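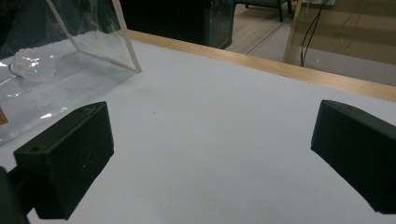

Gripper fingers over the bench, clear plastic box at left.

Proder project, progress report to Satik, 30 January 2019

Bagging trials stopped for 5 days in January after a grip fault. The run was planned at 2000 picks. During the run the left finger began closing late and the controller still reported a full grip. It dropped 7 bags before Loredana Morelli pressed the stop. No one was hurt.

We traced the fault to a worn connector on the finger drive. Prergate replaced it under the service contract. The grip check now reads finger position as well as motor current, and a mismatch halts the tool.

Still open: the bench guard from Mateos has not arrived, so we are running at reduced speed with a second person at the stop button. The full run will be repeated once it is fitted. No change to the budget.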